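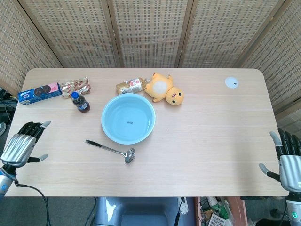 What does a company get when it rents the Jakov hands for a trial?

A pair of five-week contracts in one: first the hands come with a technician from Skanorby, who stays until your own people can run them, and then they stay alone with you. The price covers both parts. Transport is paid separately.

I spent 16 days with the service at Stakau, a small packing firm that prepares mixed gift parcels for offices. Their parcels are difficult for machines. One order has cookies and a bottle of cola, the next has a soft toy, and the one after that has something for the kitchen, like a ladle or a plastic bowl. A suction gripper is good with the cookie box and bad with almost everything else. This is why the owner, Oleksandra Dovhaniuk, wanted to try hands with fingers.

The setup was faster than I expected. Arsen Lysenko from Skanorby needed 45 minutes to mount both hands and start the first calibration. The software, which is called Reddy, is less friendly. Its menus are deep, and the word "session" means three different things in three places. The printed manual has 265 pages, and I would gladly exchange most of them for a good index.

In daily work the hands are calm and a little slow. Boxes and upright bottles were no problem in my trial. A bottle lying on its side took more tries, especially when it was nearly touching the next object. Foil packs depend on how much air is inside. The plush toys were the pleasant surprise, as the fingers close on them softly and do not need an exact position. I cannot say the same about the ladle. The hand takes the shaft well, but then the heavy end turns, and Reddy does not always notice it.

"I don't need it to be quick," Dovhaniuk told me. "I need it to do the evening orders while we do the labels."

Support is by phone and in English only. I called twice. The first answer was useful, and the second was a promise to call back, which they did the next morning.

The rent is 35 euros per hour of use, and the hours are counted by Reddy, also when the hands are waiting. Ask for this point to be changed before you sign. Stakau asked, and got waiting time at half price until November.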